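Stirkarero: the packing hall, one year on
Gallery, posted July 12, 2019

Stirkarero makes wooden toys and puzzles, and has done so in the same brick shed long enough for the roof to have opinions. Last April the firm put its first robot cell into the packing hall, supplied by Skuklow and known on the order form as the Nakine. The people who work beside it call it several other things. I was asked to put together a page on how the work has changed, and was given a lanyard and a pair of safety shoes in a size I have never been.

Before the cell, six people stood at the long bench and made up sets by hand. A good shift was 500 boxes. It is now 770, and the six are all still there, which the management mentions early in any conversation and the six mention slightly later. Two have moved to inspection. One has been trained to write the routines, and has acquired a second monitor and a faraway look.

The job the old hands miss least is the sorting. They miss the talking that went with it, since you can sort and gossip at the same time but you cannot gossip and watch a status light.
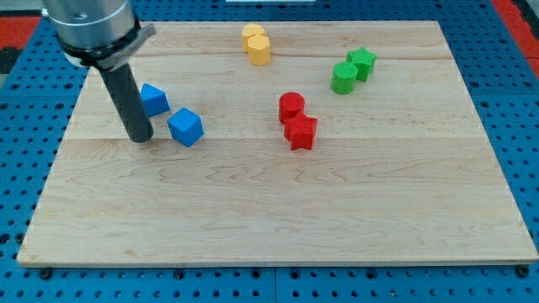

Training took up most of the spring and was done on small jobs, well away from the main line. The bench crew were told they would be teaching the machine, and several took this to mean it would listen. In the practice area the arm gets a plain rod to work with, so every lesson comes down to pushing. One of the inspectors, asked to judge a layout like this one, with the blues by the rod and the yellows, reds and greens each keeping their own company, said she had been doing the same thing since she left school and had never been given a bolted-down table to do it on. She has a point about the table. The old bench rocked at one end, and a folded beer mat from the Amissah Arms held it level for years.

Pay went up a little for anyone who passed the operator course. So did the noise, though in a different key. The radio lost its place to the warning beeper and was moved to the canteen, where there is now a rota for choosing the station and a second rota for complaining about it.

Tea is still at the same time. The cell stops for eight minutes at mid-morning while its settings are checked, and the crew have arranged their break to match, or the other way round, depending on whom you ask. The beer mat has been kept and is pinned up by the clocking-in machine.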